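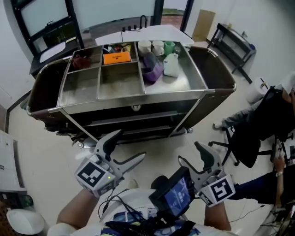 Recording a trolley-sorting session with hand-held grippers

Applies to: Sesard kit, version 3
Page owner: Fenna Van Hecke
Last changed: Jan 23, 2024

This page covers one recording session at the trolley station, from unpacking the grippers to handing over the files. It is written for pantry staff at Clistero who have been signed off on the grippers, and for shift leads who have to fit sessions into the rota. It does not cover the arm that Fundari will install on the clearing line. That has its own manual and its own training.

A session is a set of short recordings called takes. In each take the operator sorts the items in the top tray of the trolley, holding one gripper in each hand. The system learns the task from the takes, so the way the operator works is the way the arm will be taught to work.

Before you start

You need the following:

A trolley with a divided top tray, emptied and wiped
The left and right grippers, both charged
The item crate for the day
The session sheet (form 246)
A second person at the desk to start and stop the takes

Allow half a shift for the operator. The second person can do other desk work between takes, but must stay in the room while the grippers are switched on.

Roll sleeves up above the wrist or wear short sleeves. Loose cuffs can cover the marker block at the base of the gripper. Take off bracelets.

Setting up the trolley

1. Place the trolley in the middle of the floor, with free space on the operator's side to take one full step back. Push down the caster brakes if the trolley has them. If it does not, use the rubber wedges from the drawer.

2. Check the tray. The dividers should sit flat. A divider that rocks will move when a mug is set against it, and the take is then no use.

3. Load the tray from the crate. Mugs, cups, glasses and bottles go in the large compartment. Bags, boxes and small packets go in the rear compartments. Leave the long compartment at the front left and the middle front one free. They are the targets for the sort.

4. Vary the load. Stand some cups upright and lay others on their side. Nest one cup against another now and then. Trolleys do not come back from the floor in neat rows, and a tray loaded the same way every time teaches very little.

5. Do not use items with liquid in them. Bottles must be capped.

Smudges and finger marks on the steel can stay. Food must be wiped off.

Setting up the grippers

1. Take the grippers out of the case one at a time and place them on the worktop with the fingers facing away from the sink.

2. Check both marker blocks. The black-and-white patterns must be clean and whole. Clean with a dry cloth only. Spray cleaner lifts the print at the corners.

3. Switch on the left gripper and wait for the indicator light to turn green. Then switch on the right.

4. Wake the small screen on the right gripper. If it stays dark, hold the side button until it restarts.

5. Route the cables so that they hang in front of the body between the two grippers. Do not pass them behind the neck. Leave enough slack to reach both rear compartments.

6. Open and close each gripper fully, three times. The person at the desk confirms that both hands show on the monitor before the first take.

Recording a take

1. Stand square to the trolley. Hold both grippers above the near rim of the tray, fingers open. Every take begins from this position.

2. Wait for the desk to call 'running'.

3. Move one item at a time to its target compartment. Mugs and cups go to the long compartment, glasses and bottles to the middle front one. Leave the contents of the rear compartments where they are unless the session sheet says otherwise.

4. Grip cups by the body, below the lip. Handles may be used on mugs if they face you. Do not reach round the back of an item for a handle.

5. To right a cup that is lying on its side, lift it clear of the tray first and turn it in the air. Rolling it upright against a divider is quicker by hand, but the arm has no feel for the divider and will push too hard.

6. If you drop an item, stop and say 'drop'. The desk marks the take. Do not pick the item up and carry on.

7. When the sort is done, return to the start position and hold still until the desk calls 'stop'.

Work at a steady pace. There is no target for takes per hour, and the shift lead should not set one. Operators who hurry tend to let go of the item while the hand is still moving, and this fault is hard to find later.

Change operator after 2 hours at most. The grippers are light when you pick them up and less so after a morning. If your wrists or forearms ache, stop at the end of the take and tell the desk. Time lost this way is booked to the project and not to the pantry.

Common faults

Monitor shows one hand only. A marker block is covered or turned away. Check sleeves and cables, then repeat the open and close test.

Right screen freezes during a take. Finish the movement, put the item down and say 'stop'. Restart the screen. The take is marked as failed even if the sort was complete.

Item slips out of the fingers. Check the finger pads for grease. If both pads are clean and the item still slips, note the item on form 246 and take it out of the crate. Some glazed mugs do this from the start.

Trolley creeps forward. Brakes or wedges have not been set. Takes recorded with a moving trolley are marked as failed.

Closing the session

Switch off the right gripper, then the left. Put both on charge. The desk copies the files to the Bakker drive and writes the first and last take number on the form. The first set handed over under this procedure came to 1064 takes. Files stay on the drive until Fundari confirms receipt, and must not be deleted from the desk machine before then.

The head camera picks up whoever is near the trolley. Anyone who walks through during a session can ask to have the take removed, and does not have to give a reason. Write the take number in the right-hand column of the form.

What changes on the rota

From February, a recording session is a rostered duty with its own line on the plan. It is paid at the normal rate for the grade. An operator on a session is not counted towards the clearing team, so the lead must fill the gap or close one of the return points for that half shift. Until now sessions were fitted in between meal services, and clearing fell behind on the days they ran.

Once the arm is working on the clearing line, the tray sort will be the only part of the job it takes over. Bringing trolleys in, emptying the lower shelves, wiping down and checking for lost property remain with staff. Cloth bags and boxes in the tray are also left for a person to deal with – they may hold a guest's belongings, and the arm will be set to skip them.

One person per shift will be named as line attendant. The attendant loads trolleys at the arm, clears dropped items and can stop the arm at any time without asking the lead. Staff who have recorded sessions will be offered this duty first. They already know which items slip, and they will recognise most of the arm's mistakes.

Hours for the clearing team are fixed at the present level for the trial. What happens after the trial has not been agreed, and leads should say so if asked. Questions on hours go to the staff office. Questions on the grippers or the form go to Fenna Van Hecke.

Related pages

Loading the item crate
Charging and storing the Sesard kit
Form 246, with notes on each column
Line attendant: duties and stop procedure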